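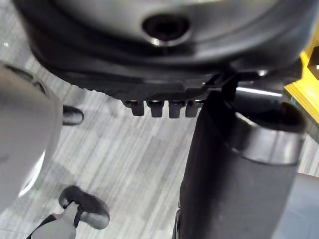
Frames from a wrist camera should be masked before training, and the mask should be drawn separately for each gripper. The housing and fingers hold nearly the same place in the view for a whole episode, so a policy can learn from the background around them instead of from the task. Carpet is a common source of this. With mottled gray tile whose fine streaks run on a diagonal, the streak angle tells the network which way the wrist is turned, and it will use that cue long before it learns to find a part. Shoes standing on the carpet are a second cue of the same kind, as are bright highlights on a metal band or rod.

The tips below come out of the Girkix bench work, where we compared masked and unmasked training on 1,912 episodes of picking and placing small hardware.

Drawing the mask. Use a still with the fingers fully open and another with them fully closed. Trace the outer edge of the housing in both and keep the larger outline. Leave fine detail such as ridged rims and small tabs inside the mask; tracing each one takes time and gained us nothing. Keep the fingertips out of the mask. The policy needs them.

Handling the floor. Do not mask the floor. Shift its brightness and rotate it in random steps during training, using the mask to keep the gripper fixed while the floor turns. We tried replacing the floor with flat gray and the policy then failed on any real surface with a pattern. Random rotation cut the failed picks by 11 percent on the same test set.

Feet and legs. Leave them in if they appear in less than a quarter of the episodes. If they appear more often, the operator is standing in the same spot each time. Put a strip of tape on the floor in several places and have the operator change spots between batches. Farzana Sultana found this in the Tovel set, where the arm had learned to slow down whenever a shoe came into view on the left -- the operator always stepped in just before a grasp.

Glare. Wipe glossy shells with a dry cloth before each batch and note the time of day in the log. Window light moved enough between 9 a.m. and 4 p.m. to change the result. Matte tape on a shiny band helps, but check that it does not catch on the finger travel.

Holding back a test set. Pull 62 episodes before any tuning and do not open them. Choose whole batches, not single episodes, or the same floor and lighting will end up on both sides.

Known limits. All of this was measured with 2 grippers and one camera mount. The Mokoena bench repeated the floor test in January and got a smaller gain, on bare concrete. The glare notes have not been repeated anywhere else. Masks drawn for one mount should be redrawn after the camera has been taken off and put back, even when it looks straight.

Altmont Workshop > Tips > Cameras and Recording > Masking Wrist Views

Print this page | E-mail this page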